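3.2 The assembly board

The board used in this study is long, flat and white, and carries white fixtures with loose blue parts to go with them. It was drawn up at Tondovby and made in the Potard workshop, where two copies were produced in August. One copy stayed at Potard; the other was sent to Skimasow and is the one reported on in this section. We chose blue for the parts after early trials with white ones, which were hard to tell from the fixtures when the lighting was low.

The board rests on a dark grey table with a black cloth behind it. Each fixture is fixed down from below, so that no screw heads show on the working side. The parts include round discs and pegs. Wear on them was checked by hand at the end of every block of trials, and a part was replaced when it could be turned in its seat without any grip. Figure 2 gives two views of the board in use.

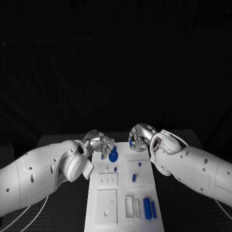 Does the order in which the parts are fitted matter? The order matters for the pegs, which are easier to seat while the neighbouring places are still free, and makes little difference for the discs.

3.3 Parts and fit

A trial began with the fixtures clear and ended when the last part had been seated or the time limit was reached. In all, 449 trials were run with the Skimasow copy. Of these, 57 were set aside before analysis, most of them for a part that had been put out at the wrong place at the start. The rest are used in the tables that follow.

The fit of the discs caused more trouble than we had planned for. The first set had been printed slightly too large and would go in only when pressed hard, after which it was awkward to get out again. A second set was sanded at the rim and used from then on. Trials with the first set are not counted above. We did not sand the pegs, and small differences between them remain. Anyone making a copy of the board should measure the seats before making the discs, as the seats tend to close up a little when the white plastic cools.
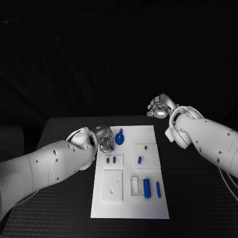
Solís, on reading a draft of this section, objected that sanding the rims by hand would leave each disc a different size, and suggested making the seats wider in place of touching the discs at all. We agree that this would be the better repair. It was not open to us at the time, as the fixtures had already been glued and pinned, but the drawings kept at Tondovby have been changed and later copies will have the wider seat.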